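The Town That Kept Its Repair Counter

By Sabine Fuchs

Lutz Gerlach has a drawer of toaster levers. They are sorted by length, and he can find the right one without putting on his glasses. He learned the work from Eckhard Wunderlich, who ran the counter before him and who still comes in most mornings to drink coffee and disagree about solder.

The shop is called Zwahlen, after a family that sold it long ago. It sits on the main street in Gurden, between a bakery and a bank branch that closed in September. Inside there is one long counter, a bell, and a wall of paper tickets on nails. People bring in lamps, radios, mixers, hair dryers and now and then a clock. Gerlach writes the ticket by hand and tells them when to come back. He does not give estimates over the phone.

"They always say it just stopped," he says. "Then I open it and there is a sock thread wound around the motor."
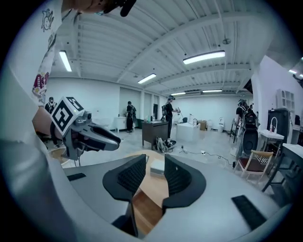

Most towns this size lost their repair counters a generation ago. The work did not pay enough to cover the rent, and new goods got cheaper every year. Gurden held on to its shop partly by luck. The Zwahlen family owned the building and sold it to Wunderlich at a price he could manage. He has never had a landlord, and neither has Gerlach, who is buying the place from him a little each month.

The other part is the price. A standard repair costs 60 dollars, parts included, and has for years. If the thing can't be fixed, the customer pays nothing and can leave it for parts. The back room is full of these -- vacuum bodies, cords tied in figure eights, a whole shelf of blender jars with no bases.

Parts are the hard end of the business. Older machines were put together with screws. Many newer ones are glued or snapped shut, and the case may crack before it opens. Gerlach keeps a set of thin steel blades for prying and warms the seams first with a hair dryer that somebody never picked up. For gears and switches he used to order from Dirnano, a supplier two counties over, but it dropped its small-appliance line. Now he buys from Cluvix and waits longer.
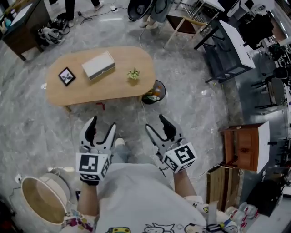 Volume 56, Issue 4

Arnar Ladefoged drives in from the lake road with things his neighbors give him. On the morning I visited he had a sewing machine, two desk lamps and a waffle iron in a milk crate. He doesn't charge for the trip. He said he has to come in for bread anyway.

The sewing machine belonged to Bernd Lenz, a retired upholsterer who has brought it in before. Gerlach took off the bottom plate, cleaned out the lint and replaced a belt. It took him less than an hour. The waffle iron was worse. Its hinge had broken and so had the wire running through it, and he set it on the back shelf with a ticket marked "maybe."

Wunderlich thinks the shop should stop taking hair dryers. Gerlach thinks hair dryers bring in the people who later bring in everything else. They have been having this argument for five years, and both of them told me separately that they were winning it.

The shop opens early and closes for lunch. Pickup is in the afternoon, cash or check.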